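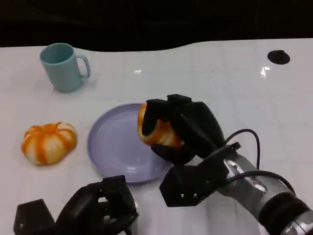
# Skedard

Bon, j'ai enfin pris le temps d'écrire ce README, après trois mails qui me demandaient « mais c'est quoi, tes colonnes ? ». Skedard, c'est mon carnet de thés et de tisanes passé en CSV. Au départ il y avait un cahier à spirale, puis un deuxième, et puis j'ai renversé une théière entière de rooibos sur le deuxième (oui, je sais). Du coup j'ai tout recopié, et tant qu'à faire je partage !

Le fichier principal contient 1 000 dégustations. J'ai arrêté de saisir pile à ce chiffre parce qu'il me plaisait, le reste attendra la prochaine version.

## Ce qu'il y a dans le dépôt

- `degustations.csv` : une ligne par tasse bue
- `thes.csv` : les 130 thés et tisanes, avec leur origine quand je la connais
- `eaux.csv` : les eaux utilisées, robinet compris
- `notes/` : mes commentaires en vrac, fautes de frappe d'époque incluses

## Les colonnes

| Colonne | Contenu |
|---|---|
| `id_the` | renvoie à `thes.csv` |
| `temp_c` | température de l'eau au moment de verser |
| `duree_s` | durée d'infusion, en secondes |
| `dose_g` | poids de feuilles sèches |
| `volume_ml` | presque toujours 300, c'est ma tasse du matin |
| `note` | de 0 à 12 |
| `humeur` | texte libre, très libre |

Pourquoi une note sur 12 ? Aucune idée, j'avais commencé comme ça dans le premier cahier et j'y tiens maintenant. Si vous voulez une note sur 20, la règle de trois est votre amie !

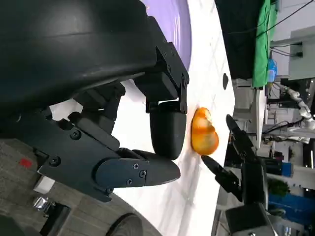

Pour la température, gros avertissement : jusqu'au mois de juillet je mesurais avec un vieux thermomètre à confiture qui affichait quatre degrés de trop. Les valeurs sont corrigées dans le CSV, mais pas dans `notes/`, donc si vous lisez « sencha à 74, parfait », comprenez 70. La colonne `thermo` vous dit lequel j'avais en main (`vieux` ou `neuf`).

Autre souci, les noms. J'achète presque tout en vrac chez Morais, où les étiquettes changent selon l'arrivage, et leur « Brume de Clelberg » a porté trois noms différents en un hiver. J'ai tout regroupé sous le plus ancien. Lurdes Serrano a relu la liste des thés verts et m'a signalé deux doublons que j'avais notés très différemment... un 4 et un 10 pour le même thé, la honte. J'ai laissé les deux notes, elles sont sincères.

## Ce que ça ne vous dira pas

C'est mon palais et celui de personne d'autre. Je déteste la bergamote, donc les Earl Grey plafonnent à 5, les pauvres. Les fumés sont au contraire notés avec une tendresse suspecte. Et il y a beaucoup plus de tisanes le soir que le matin, évidemment, alors pas de grandes conclusions sur la verveine !

Les cases vides sont de vraies cases vides : j'ai oublié de mesurer, ou bien j'avais du monde à la maison. Je n'ai rien rempli après coup.

## Licence et corrections

Faites-en ce que vous voulez, en citant Skedard si vous publiez quelque chose. Pour une erreur, ouvrez un ticket avec le numéro de ligne, je regarde ça le mercredi, en général devant un oolong.

À faire : séparer première et deuxième infusion, ajouter les thés rapportés de Pellden, retrouver la page 41 du cahier numéro un.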